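Checking Our Gripper Rules in Simulation: Final Report for the Etora Project

02/07/2025

3. Why we wrote rules before we wrote code

When our team started on Etora, we were all eager to get the arm moving, and I will admit that the idea of spending the first part of the term on a rule sheet did not thrill anyone. Our adviser asked us to read the lab's safety handbook twice and then write down, in our own everyday words, what the arm should never do. It took much longer than we expected, and we are very glad we did it (even the people who grumbled the most, and I was one of them!).

We ended up with 5 rules. Most of them are about speed, stopping and who has to be in the room. The one that gave us the most to talk about was rule four, on pointed fingers: a gripper with sharp tips must slow down before it comes near any surface, and it may not close until the operator has looked at the wrist view and said so out loud.

All of our runs for this rule were done in Vimel, the simulator our department uses. Nothing in it can be scratched or hurt, so we could be as clumsy as we liked while we learned - and we were pretty clumsy in January.

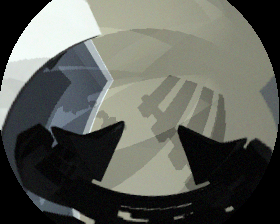
Figure 4. Simulated view between the gripper fingers, with a curved beige surface behind them and a shadow falling across it.

Shadows became a whole topic of their own. In our early logs, two of us looked at the same view and wrote down different things, one calling a dark patch an object and the other calling it a shadow. The rule sheet had nothing to say about that. We added a sentence to rule four: if the operator can't tell a shadow from a solid part, the arm holds still until a second view has been checked.

4. What we found

We logged 155 runs in total. With the first version of the rules, operators skipped the spoken check fairly often, mostly when they were tired or in a hurry to finish a batch. After we moved the check to the top of the sheet and made the print bigger, it was followed in 82 of the last runs, nearly all of them. It is a small change and we felt a bit silly for not thinking of it sooner.

We would still like to try the same sheet on the real arm in the Sandhu lab next term, with the team from Jalico reading it cold and telling us which parts are confusing. The full rule sheet and the blank log form are in Appendix B.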